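Wanari hand grippers: right-hand jaw drops cloth when two people fold together
Ticket opened by Benedicta Opoku. Board: Home builds. Status: solved (mostly!)

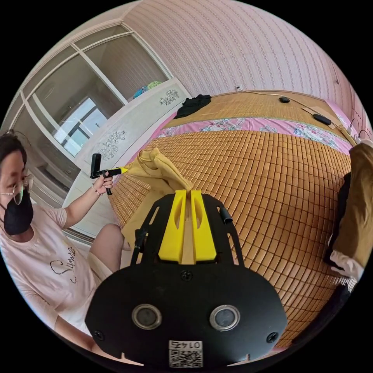 Hello all, me again with the Wanari pair. For anyone new, these are the hand-held grippers for teaching a folding arm. You do the chore yourself with the tool in your hand, it records how you moved, and later the arm has a go at copying you. Both units are home-built, yellow printed fingers on a black plate, and I am ridiculously fond of them.

The trouble is with laundry. One person on each side of the bed, one gripper each, one garment between the two. As soon as the other person pulls her side up, the cloth creeps out of my jaw. Towels are fine. T-shirts go nearly every time. I've been at this since September and I'd love to have it fixed before I start on the arm itself.

What I have
- Two Wanari grippers, same plate, same screws
- Fingers printed in yellow from the Hulo files, the version with the oval cut-out
- Trigger spring from the Fledar kit in unit A, a slightly longer one from my odds and ends box in unit B
- Logging on an old laptop running Bawa

What happens
Squeeze, lift, all good. Then a sideways tug from the far side and the cloth slides out at the top of the fingers, always the top. The trigger is fully in when it goes. Bawa thinks the jaw is closed the whole time, so the recording looks perfect and is completely useless.

Things tried, in order

1. Swapped the springs between A and B. The slip stayed with A. Good news in a way, it ruled out the spring in one evening.

2. Wiped the finger faces with a damp cloth and dried them. Better for a few lifts, then the same again. There was a fair bit of fluff on the cloth afterwards, so I now do this before every session anyway.

3. Swapped users. Slip stayed with A, so it isn't my grip (I was fully prepared for it to be my grip).

4. Set the motion log to 2000 samples for each fold. It stopped before the slip on the slower folds, which had me chasing a fault that wasn't there for two days! Raised it to 3000 and the whole fold fits. If your logs end early, check this first and save yourself the bother.

5. Closed the jaw on a strip of paper. At the base of the fingers it held tight. At the tips I could pull it straight out. So there we are, the fingers were meeting at the bottom and standing open at the top.

Reply from the Hulo thread, copied here so it's all in one place:
"Check the seat under the left finger. The older file leaves a ridge there and the finger leans back when you tighten it. Sand it flat, refit, and do the screws up a little at a time, side to side. Don't crank one down and then the other."

6. Took A apart. There was the ridge, exactly where they said, thin enough that I'd looked straight past it twice. Ten minutes with fine paper on a flat block. Refitted, screws up bit by bit, paper test again. Tight top and bottom! I did a small dance.

7. Back to the bed with a pile of washing. Two-person lifts, T-shirts only, sideways tug each time. A now holds as well as B. I went on far longer than I needed to, it's just so satisfying when it works. The smallest thing we tried was a sock, and it held that too.

Still open
- Very thin cloth (a silky scarf) still slides if the tug is sharp. I'm going to try a strip of rubber on the faces, but I don't want it so sticky that the cloth won't let go. If you've done this, which glue did you use?
- Bawa still reports "closed" from the trigger alone. It needs to know how far apart the fingers are. I have a half-working patch and will post it once it stops crashing on start-up.
- I'd like a fixed order for who lifts first. At the moment we both go at once and the recordings are a bit of a muddle.

If you have an older Hulo print, do the paper test before anything else. It costs you a strip of paper and you'll know straight away.

Leaving this open until the rubber arrives. Huge thanks to everyone who chipped in, I'm off to fold more shirts.

Benedicta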